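Dulau front loader, white, used — shop listing
Stock no. 384 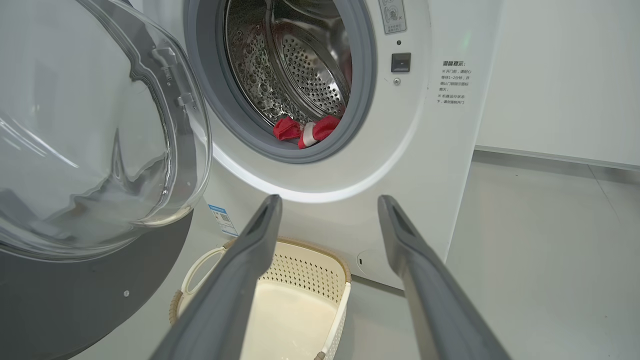
Full size front loader, came in with a batch from a laundry room clear-out in October. Cleaned up, tested, ready to go. One only at this price. Second one has gone to a customer already so please don't ask for the pair.

Quick rundown

White front, gray door frame, big domed clear door. Swings open to the left so check your space before you order. If you have a wall or cabinet tight on the left you will be annoyed every single wash day. Door can't be switched over to the other side on this model, we get asked a lot.

Stainless drum, dimpled all over with the small drain holes. Lifter paddles are perforated too. Kinder on knits than the old smooth drums in our opinion. Gasket is gray rubber, this is the part people wreck — coins, bra wires, hair clips. Empty pockets. Wipe the fold after washing and leave the door open a bit.

Door lock

Takes a minute or two to let go after the cycle ends. Normal. There's a note about it on the front panel, right of the door, in Chinese. For those who don't read it: wait one to two minutes until the door lock light goes off before opening, and don't force the door while the machine is running. We will not cover a snapped latch under the shop warranty. Had 5 of these back last year, all the same story, all yanked.

If the light is off and the door still won't open, switch off at the wall, wait, try again. Still stuck, call us before you get the screwdriver out.

What we did to it

New inlet hoses. Drain pump filter pulled and rinsed. Hot empty wash, then a normal one. Bearings quiet. Ran 14 cycles on the bench in all, no leaks, no error codes. Vratislav Polák did the work and signed the tag, ask for him if you want the detials. He's in from 11 most mornings.

Door lock swapped for a Karaki part. Same fit, same feel.

Good for

Families, shared houses, small salons doing towels. Not for horse blankets, please. Dog beds OK if you shake them out first.

Red and other strong colors: wash on their own the first couple of times, cold. Stainless won't hold dye but the gasket can pick up a tint, and then the next white shirt gets it. Turn things with sewn-in patches or printing inside out. Small loads bunch up and the spin gets thumpy, so throw in a towel to balance it.

Fitting

Needs a cold feed, a drain and a grounded outlet. Floor has to be level and solid. Feet adjust, lock the nuts once it sits right. Transit bolts go in before we ship and MUST come out before the first wash — bag for them is taped to the back, keep them, you'll want them when you move.

We do not stack these. The Wilis stacking kit on our accessories page does not fit, whatever the forum told you.

Delivery

Local drop-off included, ground floor. Stairs extra, tell us how many flights when you order and not when the guys are standing in your hallway. Old machine taken away if it's disconnected and drained. Farther out goes by Prunoter freight, curbside only, we send you the tracking.

Pick up from the shop also fine. Bring two people and straps. Machine travels upright.

Warranty and returns

Shop warranty on parts and labor, card is in the envelope with the manual. Covers pump, motor, lock, electronics. Doesn't cover gasket tears, door damage or anything blocked by what was left in a pocket. Returns OK if it's unused and the bolts are still in. You pay the ride back.

Spares

Gaskets, door locks, pump filters and hoses usually on the shelf for this one. Paddles are order-in. Send us the model code off the rating plate and we'll match it, a photo of the plate is easiest.

Questions — use the form or just call. Phone's quicker, we're bad at email. Please have the stock number with you.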